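Hanging a show above a bakery

February 12, 2023

So the exhibition is up! I've been promising a post about it for ages and I'm writing this on the sofa with a plaster on each thumb and a cup of tea I keep forgetting to drink.

If you're new to this blog, I make prints, mostly linocuts, and every so often I talk a few friends into showing their work alongside mine. We did the first one last August in a church hall with terrible lighting. This one is in Curkeck, in the long room above the bakery, and we've called it Kekel, after the lane that runs down the side of the building. I wanted something cleverer but everyone liked Kekel and it fits nicely on a poster.

There are 34 pieces in the show. I'd planned for fewer, but then a big parcel of drawings arrived from Pradau and I couldn't bear to leave any of them out. They're all in soft pencil, very quiet, mainly of doorways and the backs of chairs, and I moved my own prints to the darker wall so they could have the window side. I sulked for a bit and then I saw them in the morning light and stopped sulking.

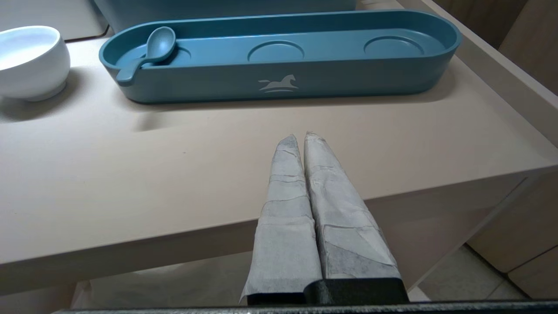 How the hanging went

Slowly! I'd read that you should lay everything out on the floor first and live with it for a day, so that's what I did, except the room is also the way through to the fire exit and I had to keep a path clear. By the evening I had shuffled the whole lot so many times that I went back to the very first arrangement, which I had luckily drawn on the back of an envelope.

The walls are old plaster and they crumble if you look at them wrong. We ended up using the picture rail for the heavy frames, with cord, and little brass pins for the unframed prints. It took five of us most of a day. I'm hopeless with a spirit level, so I was put on labels, and I managed to spell "monotype" two different ways. If you spot the wrong one, please keep it to yourself.

The biggest piece is a woven hanging from the Joo studio, and it's the one I was most nervous about. It came rolled round a drainpipe in the back of a very small car. Once it was up it pulled the whole end of the room together, all rust and dark green, and it moves slightly whenever somebody opens the door downstairs. I could have stood there all afternoon.

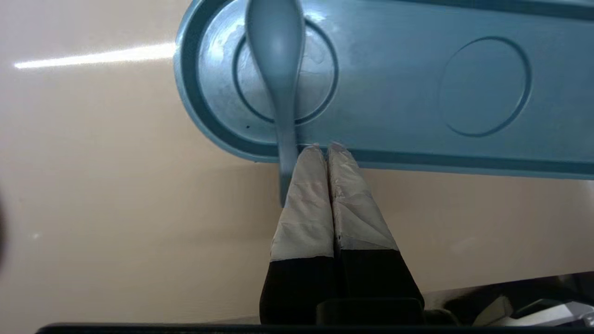
Money is the part I always want to know about on other people's blogs, so I'll tell you. The whole thing cost us around £900, and most of that was room hire and printing. We split it between us and we're taking a small cut of sales to get some of it back. At the time of writing two of the pencil drawings have gone, both to the same person, who came up for a loaf and left with a receipt. None of mine yet, but my mum has been eyeing up the one with the herons – I've told her she pays full price.

A few practical bits, as I've been asked. The stairs are steep and there's no lift, I'm sorry to say. You can come in whenever the bakery is open, and if the door at the top is shut just give it a shove because it sticks. Prices are on a sheet by the window and not on the labels. Dogs are fine as long as they don't mind the smell of cheese scones.

I'll put up some proper notes about the linocuts next time, including the disaster with the blue ink. For now I'm off to find another plaster.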